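Print this page
E-mail this page

Visit report: the household tasks floor at Drulturgate

I went out to the Drulturgate open day on 29th October with one question, and it was the same question most people in the car park seemed to have. Can a machine do the washing, or at least the part after the washing, yet?

The short answer I came home with is "some of it, slowly, if you help". The longer answer follows.

Drulturgate is an old distribution building on the edge of the industrial estate. Three outfits share it. Zupan has the ground floor and works on shelf stocking and box handling for shops. Skarnine has a corner at the back for dishwashing and kitchen work, though it was closed off for most of my visit. Clultovari has the upstairs, done up as a series of ordinary rooms, and that was where I spent the afternoon.

Entry was free but you had to book. I was handed a badge with the number 73 on it and told to keep my bag off the floor. The stairs are steep and the lift was reserved for equipment, so anyone with bad knees should ring ahead.

Downstairs first. Zupan's machine was putting tins on a shelf, labels facing out. It did this well. It was slower than a teenager on a Saturday job but it didn't drop anything while I watched. Drita Leka, who runs the shop-floor side, told us it could work through 196 different products at the moment, all of them rigid. Bags of chips are not on the list. Neither is anything in netting, such as oranges. A man in our group who manages a hardware store asked about loose bolts and was told to come back in April.

I asked her whether a shop could buy one now. She said a shop could lease one now, and that it would still need a staff member nearby to clear it when it got stuck. She didn't dress that up, which I appreciated.

Upstairs the rooms are laid out like a show flat, and the jobs are the ones you would expect: wiping a bench, clearing a table, picking up toys, folding. Rawan Chamoun took our group through. She has a background in commercial laundries and she talks about cloth the way my uncle talks about engines. Her view is that folding is the hardest chore in the house for a machine, harder than dishes, as a plate is the same shape every time you pick it up and a shirt never is.

The folding is done on a sofa in the living room. I had expected a table. Chamoun said they started with a table and moved off it, as most people they spoke to fold on the couch or the bed, and a soft seat gives under the cloth when the gripper presses down.
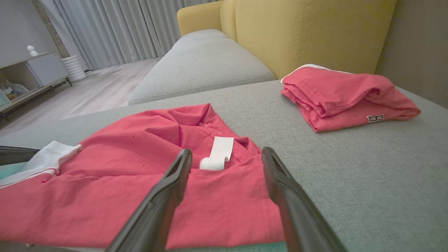 Photo: Clultovari, gripper camera

The two shirts on the grey seat are the same colour, one folded and one still in a heap, with the collar label standing up between the fingers. Labels came up a lot in the talk. A stiff one can be handy for finding the neck of a shirt, but people cut them out, and plenty of shirts now have the size printed straight on the fabric. So the machine has to manage without.

During our session it folded a tea towel first, in 31 seconds, and got the corners close enough that I would have put it in the drawer. Then a child's singlet, which went wrong. One strap folded underneath and the machine carried on as though it hadn't. Chamoun let it finish, shook the thing out and put it back. The second go was better.

Someone asked about fitted sheets and got a laugh. Socks can be paired if they are laid flat. Inside-out clothes are beyond it for now. Buttons were described as "a separate project".

What struck me most was how much tidying people did around the machine. There were 2 staff in the room for the whole session, mainly bringing the next item and resetting after a miss. In my own house that would be me, and I could fold the basket in that time.

Skarnine opened its corner for the last part of the afternoon. I saw a rack of mugs unloaded without a breakage and a frying pan that was left where it was. The queue was long and I didn't stay for the second run.

On the evidence of the day, I'd say the shop work is closer than the housework – tins and boxes are predictable, and a shop is set out in straight lines. For the home I would wait. Drita Leka said bookings for the next open day go up on the notice board by the front gate and on the Drulturgate mailing list. Parking is free behind the building but the back row floods when it rains.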